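Comparing Hand-Held Grippers on Soft Goods: A Bench Procedure

12 shares | 3 comments

This procedure sets out the method used at the Kokstead laboratory to compare hand-held gripper pairs on cloth. It is intended for operators who have already completed the basic handling module and who need a repeatable result before a jaw set is approved for use on an arm. The procedure was last revised in November, when the Shim jaw set was added to the comparison alongside the Zistard set.

Cloth is a demanding test material. A jaw that performs well on a rigid block may slip on a knit hem, or may hold the hem so firmly that it will not release cleanly. Each jaw set must therefore be assessed on grip, on hold under tension and on release, and the three results must be recorded separately.

Preparation

Clear a flat, padded surface large enough to lay the garment out in full. A mattress is suitable, as it allows the jaw tips to press slightly below the fabric without striking a hard edge. Charge both grippers and confirm that each opens and closes through its full travel. Wipe the jaw faces with a lint-free cloth; fibres left from an earlier session will alter the result.

Select one garment for the whole comparison. Do not change garments between jaw sets, even when the second is of the same make and size. Record the fabric type, and launder the garment before the first session only.

Procedure

1. Place the garment on the surface in a loose heap. Do not smooth it.

2. With the left gripper, close the jaw on any accessible corner or edge. Lift until the garment clears the surface.

3. With the right gripper, take a second hold and draw the two grippers apart slowly until the upper part of the cloth is under light tension.

4. Hold for 7 seconds. Note any slip at either jaw.

5. Lower the garment and open both jaws together. Note whether the fabric falls free or clings to a jaw face.

6. Repeat until 50 lifts have been completed, then change the jaw set and begin again.

Operators will find that the two hands seldom obtain the same kind of hold. One jaw may have a single corner while the other closes over several thicknesses of fabric. Both are valid and should be entered as "corner" or "bunched" on the log sheet.

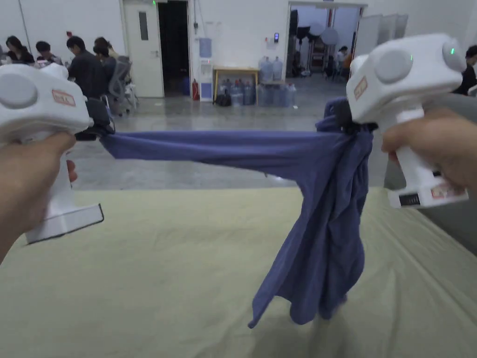 Noel Fajardo asked whether a bunched hold ought to be counted at all, given that an arm would later have to let go and search for the true edge. The point was accepted in part. Bunched holds remain in the grip and tension totals, but they are now reported on a separate line so that a jaw set cannot earn a high score through them alone.

Reading the results

The first full comparison comprised 431 lifts, including repeats made after a calibration fault was found on the Tuesday. The Shim jaws slipped less often on single-layer corners. The Zistard jaws released more cleanly, particularly on knit fabrics, where the finer texture of the Shim faces tended to catch loops. Neither set was clearly preferable on bunched holds.

A jaw set should be referred for trial on the arm only if it meets the slip limit and the release limit in the same session. Results from different sessions must not be combined — a change of operator is enough to shift the slip count, and the log sheet has no means of correcting for it.

Common faults

Uneven closing between the left and right grippers is usually a matter of trigger travel and can be corrected from the Fliditz controller menu. Select the affected side, reset the closed position and cycle the jaw several times before resuming.

Operator fatigue is a more frequent cause of poor data. The wrist begins to roll inward during long sessions, and the jaws then meet the cloth at an angle. A rest of 30 minutes is required between jaw sets and should be entered on the log sheet with the operator's initials.

Completed sheets are to be filed with the jaw set's serial number written in the top right corner. Worn jaw faces should be bagged and kept until the comparison has been signed off.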